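Skemstead Dragon Brush Rack, dark brown

Item no. 1875
Price: see the price list for March
Brushes: sold separately

A brush which lies on the table will roll away, and a brush which stands in a cup with the tip up lets water go down into the ferrule. Hanging is the old way and it is kind to the hair. Our dragon rack is made in the Bạch workshop, where Tươi Trương draws the carving patterns and checks each rack before it is packed.

The rack has turned posts with ring details and a lower rail with pierced scroll carving. The crossbar carries small metal hooks on the underside, so you can hang thin writing brushes next to a big one with thick hair. The dragon head sits on the end of the crossbar and is carved with open jaws and a swept-back mane.
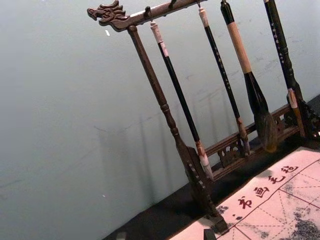 Dragon rack with four brushes, one of them large with dark brown bristles.

Please choose brushes with a hanging loop. If your brush has lost its loop, we sell silk cord by the piece (item no. 838) and it is easy to tie a new one. Rinse the brush, press the water out with a cloth, shape the tip with your fingers and hang it up. Keep the rack away from the heater and from strong sun.

For cleaning, use a soft dry brush in the carving - a make-up brush works well. Do not use furniture spray.

The rack comes in parts, with the crossbar wrapped separately. Put the posts in the feet first, then the lower rail, then the crossbar. No glue is needed. Delivery with Westeck takes up to 6 working days.

Questions about this rack or about orders for schools: please write to Kha Lưu at the Skemstead shop. He answers in the morning.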